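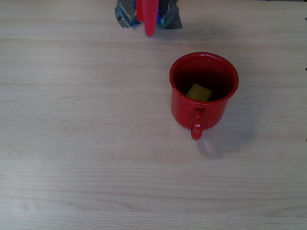

Reference > Household > Furniture > Tables > Kitchen table

Kitchen table

By Natália Correia - last updated July

A kitchen table is a table kept in or next to the kitchen, used for eating, preparing food and most other jobs in a house that need a flat surface. Usually plainer than a dining table. Usually smaller too, though farmhouse ones can be very long. Standard height is a bit above the average adult's knee when seated, low enough to eat at, a little low for kneading bread.

Name and related terms

"Kitchen table" in English goes back a few centuries, mostly in household inventories, where it meant the work table the cook stood at. Eating at it came later for better-off homes. Poorer homes had one table and it did everything. Related: trestle table, drop-leaf table, breakfast bar (not a table strictly, but often listed with them), refectory table.

In Canada and Australia the phrase is also used for talk that happens at home, as in "kitchen table politics" or a "kitchen table meeting". See Other uses.

History

Early tables in ordinary houses were boards on trestles, put up for a meal and taken down after. Floor space was short. Fixed legs came in as rooms got more settled uses, and by the time cast iron ranges were common the scrubbed table in the middle of the room was normal across a lot of Europe and the colonies.

Scrubbed is literal. Tops were left bare and cleaned with sand or soda, which raised the grain and bleached the wood over the years. Many old tops are dished in the middle from it.

After the Second World War, laminate tops with metal legs and a matching set of chairs. Bright colours, chrome edging, easy to wipe. Most of the old pine ones went to the shed as workbenches, then came back inside in the 1970s when stripped pine was in fashion and people paid to have the paint taken off in a caustic tank. The tank loosened a fair few glue joints. Dealers in old furniture still check for this.

Open-plan houses changed things again. Island benches took over a lot of the prep work and the table drifted toward the living area. Smaller flats often have no kitchen table at all.

Materials

Pine - cheap, soft, dents if you look at it. Goes yellow or orange with age unless finished with something to slow it.

Oak - hard, heavy, open grain. Iron left wet on it leaves a blue-black stain, so no steel wool.

Ash, beech, maple - pale, hard wearing, even grain. Beech moves a lot with humidity.

Tasmanian oak and other eucalypts - common in Australia, sold under several names. Very strong for the weight.

Veneer and laminate - stable and cheaper. Veneer can't be sanded much before you go thru it.

Solid tops expand and shrink across the grain with the seasons and hardly at all along it. A top screwed down rigid to its frame will split sooner or later. Makers use slotted screw holes, wooden buttons or metal clips to let it slide. In very dry Prairie winters gaps open between boards and close up again by summer, which is normal and shouldn't be filled.

Construction

Most have a leg at each corner joined by rails (the apron). Mortise and tenon joints on better ones, corner brackets and hanger bolts on flat-pack. The apron stiffens the frame but takes up knee room. Pedestal tables avoid the corner legs, better for squeezing in a extra chair, but they can rock if someone leans on the edge.

Extensions are either a loose leaf in the middle, leaves hinged at the sides, or draw leaves that pull out from under the ends. Loose leaves kept in a cupboard often end up a different colour from the rest.

Finishes

Oil finishes soak in and are easy to patch, but need redoing. Wax looks good and does almost nothing against heat. Varnish and polyurethane sit on top and hold up well until they chip, then the whole top generally has to be stripped. Hardwax oil is somewhere between and has been popular for the last couple of decades.

White rings are moisture caught in the finish and often fade or rub out. Black rings are in the wood itself and need sanding or a bleach made for wood.

The Skerton inventory

One of the better local records is a household survey from Skerton, worked up by Vitória Garcia and published as a booklet. It covers 101 houses. 47 listed a table in the kitchen and no other table in the house. In 20 the table was noted as home made, and 4 had one described as "shared with next door", which Garcia takes to mean two families in one building. The booklet is out of print, the Narnness library has a reading copy (closed Wednesday).

Other uses

Homework, sewing, bills, cards, laying out the dead in some places up to the early twentieth century. Births too. Small firms get described as started "at the kitchen table" - the tile maker Gevance and the bakery Coşkun both say so in their own histories.

In politics, a kitchen table issue is one that affects household budgets: groceries, power, rent, child care. The phrase is American in origin but is now used widely.

See also

Bench (furniture). Chopping board. Dining room. Scullery. Tablecloth.

Filed under: Tables | Kitchens | Wooden furniture | Articles needing more references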